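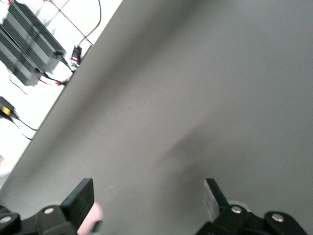 Workshop Practice, Part Two
Power supplies, adapters and the cables under the bench

Welcome back, and thank you for bringing your notebooks this time. Last session was all about the tabletop: keeping it clear, sweeping off the little specks that gather there, and getting into the habit of putting tools away before lunch. Today we go over the edge of the table and down to the floor, where the power comes from. I know it is the less glamorous half of the job, but I have a soft spot for it, and I hope by the end of the hour you will too.

1. What usually lives on the floor

On most benches in the Zakaria building you will meet the same small family of things. There are the power supply units, often black boxes with ribbed fins all over the case. There are adapters, smaller and lighter, usually with a label that gives the input and the output. Then there are connector blocks, where several cables come together, sometimes with an indicator light. And of course there is the wire itself, from fat black cords down to thin red and black pairs.

Please learn to say which is which. When someone at Fultstead calls upstairs and says "the power thing is off," we lose a good ten minutes walking around looking at power things.

2. The fins

The fins on a supply are there to get rid of heat. They give the case more surface, and the air moving past carries the warmth away. So leave a hand's width clear on every side, and never lay a coat, a bag or a folded drawing over a unit (I have seen all three in one afternoon). If two supplies have to sit close together, turn them so that air can still pass between the cases. A supply can be warm to the touch in ordinary use. If it is too warm to rest your palm on, switch off and come and find me.

3. Reading a label

Get down on your knees for this one. Copy three things into your notebook: the output voltage, the greatest current, and whether the output is AC or DC. To get the power, multiply volts by amps. An adapter rated at 12 volts and 4 amps can give 48 watts, and I would be much happier if you asked it for less than that all day long.

Some labels give current in milliamps, so remember that 1000 milliamps is one amp. Every year a few of you slip here, and every year it is the same slip, so write it inside the front cover now while we are all thinking of it.

4. Red and black

In our low-voltage DC wiring, red is positive and black is negative. Keep the pair together along its whole run, and tie it loosely - a tie pulled tight will bite into thin wire over time. Check with a meter before you connect anything, even if you wired it yourself. Mains cords follow other color rules and you are not to open one in this course.

5. Lights

An indicator light means what its maker says it means. Red may be power, or a fault, or simply standby. Look it up in the Cirum binder on the shelf by the door, and write the meaning on the bench card so the next group has it easier.

6. Cables near the table edge

Give each cable enough slack to make an easy curve up to the bench, but not so much that a foot can catch it. Keep plugs where you can reach them without leaning over your work. Don't let a cord hang by its plug, and don't run one where a chair will roll.

For next time

Draw the floor beside your own bench from above, on one sheet, with every supply, adapter and cable shown and labeled. Mark where each cable begins and ends. Rough pencil is fine - I care far more that it is right than that it is pretty. The Ukdale reading is on the reserve shelf, first chapter only. Sheets go in the tray in room 32 by noon, please.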